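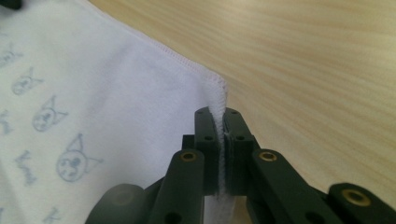 Keep the cloth. That's my whole argument and I could stop there, but I've got till the kettle's done, so.

Every spring somebody writes the piece about throwing out your old linen. Matching sets, three of everything, all white or all oatmeal, folded into thirds like a hotel. I read another one on Wednesday and was cross through most of breakfast. The writer wanted anything with a cartoon on it out of the house by the age of ten. Why? What has a cartoon ever done to a grown woman drying a cup?

Soft cloth is good cloth. It takes years to get there. New tea towels are useless, they just push the water round the plate, and you have to wash them over and over before they'll drink anything. Then, the very month they start working properly, we're told they look tired. Bin them, buy the stiff ones again. Madness. And somebody is making money from it, obviously.

My neighbour Kaisu Rantala keeps 18 cloths in one drawer, no two the same, and she can tell you what each is for. Glasses. Bread. The one for the window. The one that goes under the mixing bowl so it doesnt walk off the worktop. I've got nowhere near that system, mine live in a heap, but I know which one I'm reaching for with my eyes shut. The fuzz tells me. You don't get that from a matching set.

People say, well, hygiene. Fine. Boil it. A cloth with little faces on boils exactly as clean as a plain one.

People say it fades. Yes. I like it faded. A blue that's gone nearly to grey is a nicer blue than anything on the shelf in Brouwer, and I've looked, I went in for a jam funnel and came out annoyed. Two floors of beige.

What I would check is the hem. If the stitching's sound the cloth is sound, whatever the middle looks like. A loose end is five minutes with a needle, in front of the telly. My aunt Sirkka did hers in whatever thread was on the machine, red mostly, and they outlasted her. When the hem really has gone, cut it up for dusters. After that, shoes. After that the shed. There's a good long life in it and the throwing-out people want to stop it at the first chapter.

Also, and I'll be quick, a wooden table wants something on it. Not a runner, not a placemat with an opinion. Just a bit of cloth with something daft printed on it, left where you last wiped up. It makes the kitchen look lived in becuase it is.

Kettle's gone. Leave your drawers alone this June.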